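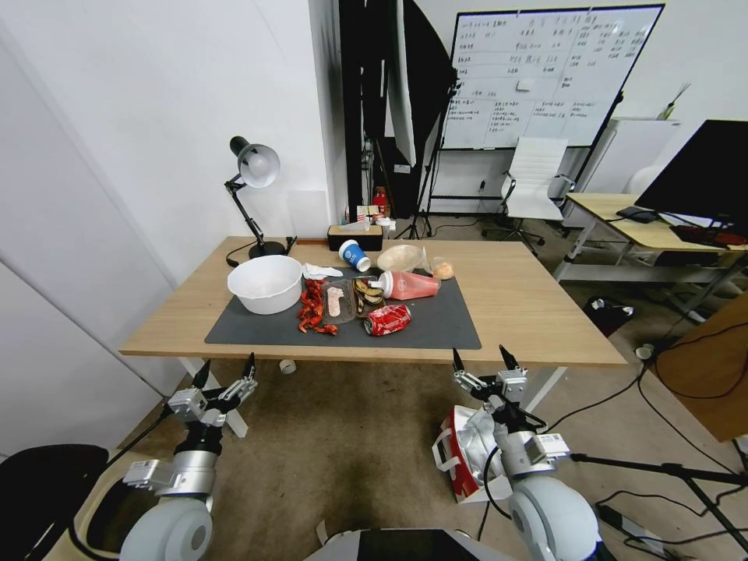
EMGATE, 2025-05-20 — Reveo, the waste and recycling company that serves apartment buildings in Emgate, will begin collecting food scraps from renters this summer under a new service agreement with 48 apartment buildings across the city. The service will reach some 3,900 households, most of which have had no way to keep food out of the trash. It is built around the few minutes after a meal, when everything is still on the table together: peels or sliced food next to a crushed soda can, a crumpled napkin, a paper cup on its side, a plastic bottle with drink still in it. Reveo has found that most sorting mistakes in apartment buildings are made at this point and carried down to the bins in a single bag.

Single-family homes in Emgate have had curbside food scrap pickup for several years. Apartment buildings were left out of that service when it began. Many of them share a trash room or an outdoor bin area with limited space, and property owners were concerned about smell and pests. Residents also move in and out more often, and printed guides left by the mailboxes were not reaching new tenants.

"We kept getting the same phone call from renters," said Omolara Fashola, director of residential service at Reveo. "They had seen the green carts on the next street and wanted to know when they would get one. For a long time the answer was that we were working on it. Now we have a start date for them."

How the service works

Each household will receive a kitchen pail with a locking lid and a starter roll of compostable liners. Residents will empty the pail into a shared green cart in the building's existing trash area. The carts have a gasket around the lid and will be picked up twice a week from June through September and once a week for the rest of the year. Reveo crews will swap each full cart for a clean one at pickup, so building staff will not need to wash carts on site.

Accepted in the green carts are fruit and vegetable peels, meat, bones, shellfish shells, bread, rice, coffee grounds, tea bags, plain paper napkins and paper towels used with food. Spoiled leftovers are accepted once they are out of the package. Cooking oil should not be poured into the carts. Small amounts soaked into a paper towel are fine.

Cans, bottles and rigid plastic food containers continue to go in the blue recycling bins. They should be emptied of food and liquid first. A quick rinse is enough. Paper cups with a plastic or wax lining go in the trash, as do plastic bags, drinking straws and wipes. Facial tissues are also trash under the Emgate rules, a point that came up often enough in testing that it is now printed on the lid of the kitchen pail.

Residents do not have to use the liners. Pails can be lined with newspaper or left bare and rinsed. Ordinary plastic grocery bags are not accepted in the green carts in any amount, even when tied closed around food.

Tested at Lullness

The new service follows a 90-day trial at Lullness, an apartment community on the east side of Emgate. The trial began in November and covered every building on the property, including the two without elevators.

In the first weeks, plastic bags and drink containers were the main problem. Loads with too much of either could not be composted and had to be sent to the landfill. Reveo responded by changing the signs. The original poster listed accepted items in small print under a drawing of a leaf. Its replacement shows ordinary meals after they have been eaten, with each leftover item matched to the color of its bin. The company also moved the signs from the wall to the lids of the carts.

"People read what is in front of them while they are holding the bag," said Temitope Ugwu, who manages the Lullness property. "Once the signs were on the lids, my staff stopped having to pull things out by hand. We had also been ready for complaints about smell. I got two, and both were in the same week, when a pickup was missed over a holiday."

Ugwu said the trash room at Lullness now has one fewer dumpster than it did before the trial. The space is being used for bicycle parking.

A further change came from residents. The first kitchen pails were too tall to fit under many of the apartment sinks at Lullness, and some tenants kept them on a balcony or did not use them. The pail that will be handed out this summer is shorter and wider, with a handle that folds flat.

Raquel Peixoto, a Lullness tenant who took part in the trial, said she now brings the pail to the table when the family finishes eating. "We scrape the plates right there," Peixoto said. "The kids do it. Before, everything went in one bag and I told myself I would sort it later, and I didn't."

Where the food goes

Scraps collected in Emgate will be taken to the Demirtaş compost yard, a family-run site north of the city that already handles yard trimmings from local landscapers. Demirtaş has added a covered receiving area and a second screen for the work. Food scraps will be mixed with wood chips and leaves on the day they arrive, then turned in long rows until the material is ready to be cured and screened.

Finished compost will be sold to farms and garden stores in the region. Each building in the service can also claim a share at no charge, to be delivered in the spring in bags or in bulk. Property managers who do not want compost may assign their share to a school or community garden of their choice.

Based on the Lullness results, Reveo expects the service to keep 2,422 tons of food and food-soiled paper out of the landfill in its first full year. The estimate assumes that not every household will take part. It does not include any buildings that join after the summer.

"Contamination is the whole question for us," said Salamatu Balogun, operations manager at the Demirtaş yard. "A banana peel is gone in a matter of weeks. A plastic bottle comes out looking the way it went in, and one of my people has to find it. The loads from Lullness at the end of the trial were cleaner than some of the yard waste we get."

Cost to buildings

The fee for the green carts will appear as a separate line on each building's monthly service bill. Reveo will not charge for the kitchen pails, the first roll of liners or the lid signs. Buildings that reduce the size or number of their trash dumpsters will see the change on their next bill, and the company will visit any participating property on request to review whether its containers are the right size.

Angus Rankin, who oversees billing and contracts at Reveo, said most buildings should expect their total bill to stay close to what it is now. "Some will pay a little more in the first months, while they keep the old dumpster and add the carts," Rankin said. "We would like them to look at how full that dumpster is before they decide. We can send someone to look at it with them."

Agreements run for two years. A building may leave the service after the first year with 60 days' written notice.

Schedule

Kitchen pails will be delivered to building offices in the first half of June. Buildings without an office will receive them by door-to-door delivery, with notice posted in advance. Green carts will be placed in trash areas the following week, and the first pickups will begin before the end of the month. Pickup days vary by street and will be printed on a label on each cart.

Reveo staff will hold a short drop-in session in the lobby or courtyard of each participating building during the week the carts arrive. Guides will be available at the sessions in several languages and in large print. New tenants who move in later can pick up a pail from their building manager or ask for one by phone.

Owners and managers of apartment buildings that are not yet part of the service may add their names to a waiting list. Reveo plans to open a second round of sign-ups in November. Buildings with five or more units are eligible.

About Reveo

Reveo provides trash, recycling and organics collection to apartment buildings and small businesses in and near Emgate. The company is based in Emgate and operates its own trucks and cart-washing facility.

Media contact: Omolara Fashola, Director of Residential Service, Reveo. Interviews and visits to the Demirtaş compost yard can be arranged with two business days' notice.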